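Brakthorpe to lose its free bulky waste round

2 February 2024

Households in Brakthorpe will have to pay to have old sofas and fridges taken away from May, after the council voted to end the free bulky waste round that has run, more or less on time, for as long as most residents can remember.

The new charge covers up to two items per visit. Anyone with a third item may book a second visit, at a second charge, and presumably spend the weeks in between getting to know it.

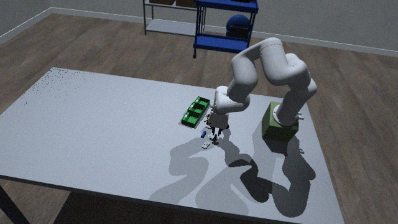

Council papers say 2,761 collections were made last year, 508 of them to addresses where nothing had been left out. Tables were among the most common things collected, and the new rules are strict about them. A wide, flat top on dark legs, like the pale grey one here, would count as one item if left whole and two if the legs are taken off, which rather rewards the lazy. Glass must be taped. Mattresses must be dry, a condition that will interest anyone who has spent a winter in Brakthorpe.

The tip at Flascombe stays free, though it is a drive of roughly 60 minutes there and back and the bus does not take wardrobes. Residents of Drorken, who lost their own round some years ago, have been making the trip ever since and are said to be bearing the news from next door bravely.

Small items are not affected. Screws, bolts, handles and the other contents of the kitchen drawer can still go in the metals tub at the Slanina Road car park, which is emptied when full and sometimes before.

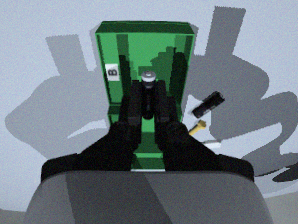
Small parts and a green bin. Loose bits and pieces will still be taken free of charge.

Bookings open in May. The council has asked people not to ring before then - the phone line is also under review.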